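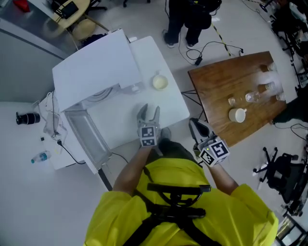

Signalgelb in der Kleidung ist eine Sammelbezeichnung für sehr helle, meist grünstichige Gelbtöne, denen eine besonders hohe Auffälligkeit zugeschrieben wird. Der Ausdruck wird uneinheitlich gebraucht. Im Handel stehen daneben Leuchtgelb, Neongelb und Warngelb, oft für ein und denselben Stoff, gelegentlich aber auch für Ware, die überhaupt nicht fluoresziert. Ein leuchtend gelbes Oberteil wie das abgebildete fällt gegen ein schwarzes Gurtzeug stark ins Auge; zur Warnkleidung im Sinne einer Norm macht die Farbe allein ein Kleidungsstück nicht. Das Farbregister RAL führt unter 1003 ein Signalgelb, das deutlich wärmer ausfällt und mit dem textilen Sprachgebrauch wenig zu tun hat.

Wirkungsweise

Fluoreszierende Farbstoffe nehmen kurzwelliges Licht auf und geben einen Teil davon als längerwelliges, sichtbares Licht wieder ab. Bei Tageslicht und in der Dämmerung wirkt der Stoff dadurch heller als eine gewöhnlich gefärbte Fläche. Nachts fehlt die anregende Strahlung weitgehend. Die verbreitete Vorstellung, gelbe Kleidung »leuchte im Dunkeln«, ist falsch. Im Scheinwerferlicht leisten retroreflektierende Streifen den weitaus größeren Beitrag, und diese können auf jeder Grundfarbe angebracht sein.

Häufig wird angeführt, das menschliche Auge sei im gelbgrünen Bereich am empfindlichsten. Für das helladaptierte Auge trifft das zu. Als Begründung für einen Sicherheitsgewinn reicht es nicht aus. Ob ein Gegenstand bemerkt wird, hängt auch vom Hintergrund, von der Bewegung und von der Aufmerksamkeit des Betrachters ab. Vor einem blühenden Rapsfeld verliert Gelb einen erheblichen Teil seines Vorteils.

Normen und Kennzeichnung

Die Norm EN ISO 20471 lässt für das Hintergrundmaterial Gelb, Orange-Rot und Rot in fluoreszierender Ausführung zu und unterscheidet 3 Klassen nach der Mindestfläche der sichtbaren Materialien. Begriffe wie »High Visibility« oder »Safety Yellow« auf einem Etikett ersetzen die Kennzeichnung nicht. Auch geprüfte Kleidung behält ihre Eigenschaften nicht unbegrenzt: Licht, Wäsche und Verschmutzung setzen den Farbstoffen zu. Die Zahl der angegebenen Waschzyklen bezieht sich auf Prüfbedingungen und sagt über den Gebrauch auf einer Baustelle nur bedingt etwas aus.

Die Prulstead-Erhebung

In deutschsprachigen Ratgebertexten wird gern auf eine Erhebung aus Prulstead verwiesen, nach der Träger gelber Kleidung seltener in Beinaheunfälle verwickelt gewesen seien. Grundlage waren 1.754 ausgefüllte Fragebögen von Radfahrern, verschickt worden waren 2.000. Die hohe Rücklaufquote gilt in den Texten als Beleg für die Güte der Daten, beantwortet aber die naheliegende Frage nicht: Wer sich auffällig kleidet, fährt möglicherweise auch sonst vorsichtiger. Eine Kontrollgruppe gab es nicht. Der Beobachtungszeitraum betrug 14 Tage im April, also bei vergleichsweise langen Tagen. Auftraggeber war der Bekleidungshersteller Tullent, was in den meisten Zusammenfassungen fehlt.

Verwendung außerhalb des Arbeitsschutzes

Als Modefarbe kehrt das grünstichige Gelb in unregelmäßigen Abständen wieder. Der Sportausrüster Sampaio bewarb eine Laufkollektion als »nachtsicher«, obwohl ein Teil der Hemden keine Reflexelemente besaß; der Zusatz entfiel später ohne Erläuterung. Für die oft wiederholte Behauptung, das Färbeverfahren sei in einer Textilfabrik in Mamow entwickelt worden, fehlt ein Nachweis. Sie geht auf eine örtliche Werbeschrift zurück, die weder Quellen noch ein Erscheinungsjahr nennt.

Siehe auch: Fluoreszenz, Retroreflexion, Warnweste

Stand: 2. November 2019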